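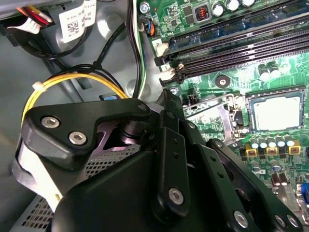
Step 1. Choose a demonstration cell that visitors can follow

These notes are for site leads running the September open day at Wilolville. They cover the computer teardown cell, which is the one visitors ask for most. The task is simple to explain: a desktop case lies open on its side, and the arm reaches in to work around the motherboard. People have seen the inside of a computer before, so they know what they are looking at and can tell when the arm is in the wrong place.

Run one case type for the whole day. Mixed cases mean new reach limits for every unit, and the operator ends up editing waypoints in front of a crowd.

Step 2. Prepare the cases the evening before

Pull the cases from the Villca pallets. Disconnect the power cord, hold the power button in for a few seconds, and remove the side panel. Leave the power supply closed. It is not part of the demonstration, and no operator or visitor should open it.

Check each case for the following:

Loose cables. Wire bundles that cross the chassis wall are the main snag hazard. If a bundle can be lifted into the path of the fingers, tie it back.
Memory retention latches. They should move freely. Reject any board with a cracked latch.
Asset labels. Cover or remove any label that identifies a former owner.
Drives. Remove all storage and log it separately. Do this by hand, before the case enters the hall.

Stack finished cases behind the cell, open side up, with a sheet of cardboard between them.

Step 3. Set up the cell

Clamp the case to the table at both ends. A case that shifts even slightly will put the fingers on a capacitor instead of beside it. Home the arm, load the Ivar motion file for the case type, and run it once with an empty chassis in place.

Settings used at the last two events:

Barrier distance from the table edge: 700 mm
Travel speed outside the case: 40 percent
Travel speed inside the case: 10 percent
Grip force: lowest preset

The wrist camera feed goes to the large screen. Visitors standing at the barrier cannot see past the gripper plates, so the screen is where most of them will look. Turn off the hall light directly over the table if the chassis wall glares.

Step 4. Check the gripper

Do this with the arm powered down and locked out.

Go over the hex screws on the finger plates and linkage arms with a key. Tighten to the value on the maintenance card. Move each finger through its range by hand and feel for play at the pivots. Wipe the plates with a dry cloth. Do not use spray lubricant, which drips onto the boards and makes the fingers slip.

Log the cycle count on the card. The Arex unit read 3,926 at the start of the last event and 4,944 at the close, so plan for 1,018 cycles in a day — more if you open early. Service the pivots beforehand if that total would pass the interval on the card.

Step 5. Run the demonstration

Each run has four parts. Keep to the order, as the spoken notes are timed to it.

1. Approach. The arm moves from home to a point above the case and stops. Introduce the task here.
2. Descent. The fingers go down between the chassis wall and the board. Say nothing during this part. The operator needs to hear the motors.
3. Work. The fingers open a memory latch, grip the module and lift. If the module does not release on the first pull, stop the run. A second pull can bend the board.
4. Retract. The arm leaves the case vertically until it clears the rim, then returns home. Take questions.

The operator keeps one hand on the enable switch throughout. Whoever is speaking must not also operate. Finbarr Foley ran both jobs alone one year and has asked that it not be repeated.

Step 6. Handle faults

Force limit reached inside the case: release the enable switch, wait for the brakes, then jog straight up. Never jog sideways out of a case.

Cable caught on a finger: lock out the arm and free the cable by hand. Do not open and close the gripper to shake it loose.

Camera feed lost: finish the retract and hold at home until the picture is back. The arm will run without the feed, but visitors will lean over the barrier to see.

Step 7. Close down

Home the arm, lock out, and remove the case from the clamps. Put recovered modules in antistatic bags and boards in the Villca return crate. Write the closing cycle count on the card and leave it in the control cabinet. The motion file stays loaded for the morning group, who start at 9:30.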